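Medley is a set of 2438 short notes on films, one per viewing, written by me and a few friends who can't stop talking about movies. I'm so happy it finally has a home outside my inbox!

## What's in it

Each row has a title, the year of release, who wrote the note, a score out of 5 and the note itself. Most notes run under 60 words – Rhonda Arsenault's go on much longer, and hers are the ones I reread. 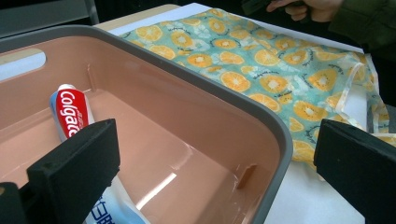

Scores are personal and don't line up between writers. Rhonda gives a 5 to nearly every musical, while I save mine for slow thrillers with great endings.

## Files

- `notes.csv` – everything, UTF-8
- `writers.csv` – initials and full names
- `rewatches.csv` – second and third viewings, linked by `note_id`

Silent films have `lang` left blank. In 18 rows the year is missing too, mostly shorts we caught at festivals and never managed to track down.
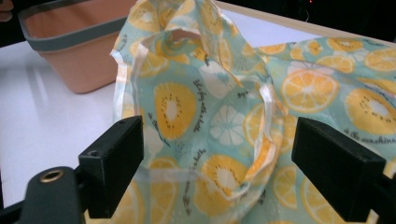
## Spoilers

Plenty! Filter on `spoiler = 1` before you show notes to anyone. The flag was added by hand in December, so a few endings may still slip through.

## Fixes

Open an issue with the `note_id`. New writers are very welcome, and yes, bad movies count.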